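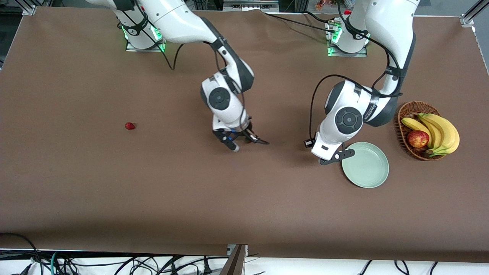 A strawberry, a pale green plate and a wicker basket on a brown tabletop.

Soft fruit should be moved to a plate one piece at a time and left uncovered until it is served, according to revised table-service guidance issued in February by Granavside, the catering training centre.

The guidance replaces a two-page sheet that dealt with all fruit together. Strawberries now have a section of their own, covering storage, plating and the choice of dish. It applies to the centre's teaching kitchens and to the canteens that take its trainees.

The changes follow a small trial in which 227 strawberries of the Veva variety were plated by different methods and inspected for bruising after 36 minutes at room temperature. Of these, 136 were lifted singly and the rest were tipped from a bowl. Three of the single-lifted berries showed marks on the shoulder or tip. Almost a third of the tipped fruit did.

"The damage is done in the last few centimetres," said Chie Kamata, who ran the trial. "A berry that rolls across the plate and meets the rim will usually mark on the side that hits. It may not show straight away, so the person plating thinks all is well."

The document recommends a round plate with a low raised rim. A flat plate allows fruit to roll off when carried, while a deep bowl puts the weight of the upper layers on the lower ones. Pale glazes are preferred for inspection, as juice stains can be seen early. Plates should be at room temperature. A chilled plate draws moisture on to the surface and softens the underside of the fruit.

Baskets are treated separately. Woven wicker may be used on the table for whole, dry fruit with a firm skin, such as apples or pears, but strawberries should not be placed directly against the weave. Where a basket is wanted for display, a cloth or paper lining is required and the fruit must be no more than one layer deep.

Staff are also told to set out the plate before the fruit is brought to the table, and to leave a clear hand's width between plate and basket. Any berry put down on the bare tabletop is to be rinsed and dried before it is served.

Kwaku Annan, who teaches the first-year group, said the spacing rule had caused the most discussion. "Trainees tend to push everything together to save room, then reach across the plate to get at the basket," he said. "That is when sleeves touch food."

Not all of the canteens are convinced. Silviu Vlad, kitchen manager at the Atinga site, said single lifting was practical for a table of four but slow for a breakfast counter. He has asked for a separate method for larger numbers, using a shallow tray and a wide spoon.

Kamata said a tray method would be tested when the next crop was available. The trial used one variety at one stage of ripeness, and she said the figures should not be applied to softer types without further work.

Printed copies of the guidance are held in the Granavside kitchens. Comments should be passed to Jordan Pilkington at the training office.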